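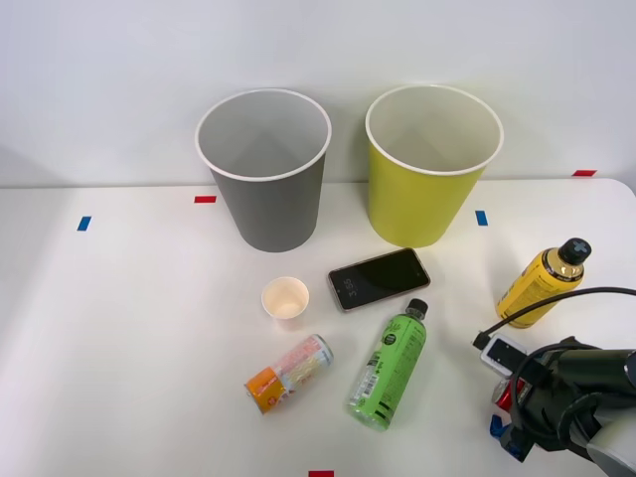
Household Tasks and Machines: Gallery

The Truswood household program studies whether machines can take over small daily chores. This page presents its sorting work, directed by Si-woo Shin. The task is familiar to anyone who has cleared up after lunch: deciding which items on a table belong in a bin, and in which one.

Sorting at the table
Two open bins, one gray and one yellow-green, stand at the back of a white table. Bottles, a drink can and a paper cup are among the items set out in front of the robot arm.

What stays and what goes
A phone lies near the cup. A person leaves it alone without thinking. A machine must be taught to do so, and the program treats a discarded phone as a failed trial.

Marked positions
Red and blue tape marks positions on the tabletop. Each layout is repeated 32 times before results are compared.

Current standing
The program has recorded 1,862 trials to date. Ro-un Sun, who reviews the results, considers the work promising under fixed conditions and not yet ready for an ordinary kitchen.

Contact: Truswood Program Office | Copyright Truswood. All rights reserved. | Back to top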